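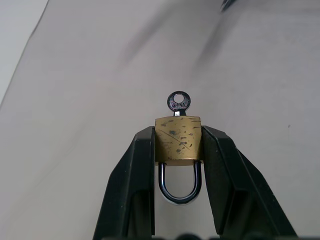 Figure 1. Small brass padlock with its key, showing dark spots on the body.

Tarnish on Brass in School Lockers
Dineo Coetzee and Tshepo Hendricks

Our question was whether brass tarnishes faster in the gym locker room than in the main hallway. We picked the topic after Zanele Visser told us the gym locks always look older.

We cut 12 strips from one sheet of brass and cleaned them with vinegar and salt. Six strips hung in the locker room and six in the hallway, all at the same height. They stayed up for 90 days. We took them down in September and compared each one to a color chart with five steps, where 1 is clean brass and 5 is dark brown.

The locker room strips scored between 3 and 5. The hallway strips scored 1 or 2, except for one that scored 4. That strip had a clear thumbprint on it – we think somebody touched it early on. We left it in the results.

Brass is mostly copper and zinc. The copper reacts with oxygen and sulfur in the air, and moisture speeds this up. Salt from sweat can do the same, so handling may matter as much as the room. We did not measure humidity, and next time we would log it every day.

Thanks to Mr. Lionel Gilbert for the brass sheet and for letting us use the shop shears.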